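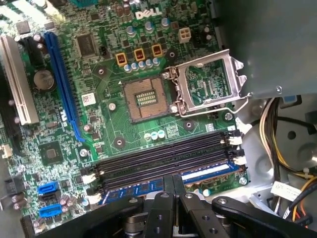 Placa base Dell con el zócalo de la CPU vacío.

Ticket 882 - Lolletent, soporte a espectadores
Asunto: la serie salta del capítulo 11 al 13 y el doblaje cambia solo
Estado: resuelto

Mensaje de Oddur Vídalín
Hola, buenas tardes, y perdonad de antemano que me extienda. Estoy volviendo a ver con mis hijas "Los veranos de Drellmont", la serie que yo veía de pequeño al salir del colegio (¡me sabía la canción entera!), y al acabar el capítulo 11 la aplicación nos lleva directamente al 13. El 12 aparece en la lista, pero al pulsarlo vuelve a empezar el 11. Además, desde el 13 las voces ya no son las del doblaje antiguo, y la pequeña pregunta cada dos minutos por qué la abuela habla distinto.
Lo veo en la tele del salón, con la aplicación 742. En el ordenador no lo he probado. He cerrado sesión, he reinstalado y he borrado el historial, todo sin suerte.

Respuesta de soporte
Hola, Oddur, muchas gracias por contarlo con tanto detalle, da gusto leer mensajes así. Hemos reproducido el salto con una cuenta nuestra, de modo que tu tele está perfectamente. El capítulo 12 quedó enlazado con el archivo del 11 cuando en noviembre se cargó el catálogo de Jikano. Lo del doblaje va aparte: en Ajustes, Audio, entra en "Versión preferida" y marca "Emisión original" - por defecto sale la nueva. Dinos si con eso vuelve la abuela de siempre.

Mensaje de Oddur Vídalín
¡Ha vuelto! Las voces ya están bien en el 13 y en el 14. El 12 sigue igual, aunque sin prisa, que mientras tanto estamos repasando la primera temporada.

Respuesta de soporte
Enlace corregido a las 18:40. Si todavía te sale el 11, cierra la aplicación del todo y vuelve a abrirla.

Mensaje de Oddur Vídalín
Visto entero esta noche, con canción incluida. Podéis cerrar el ticket, y un abrazo a todo el equipo.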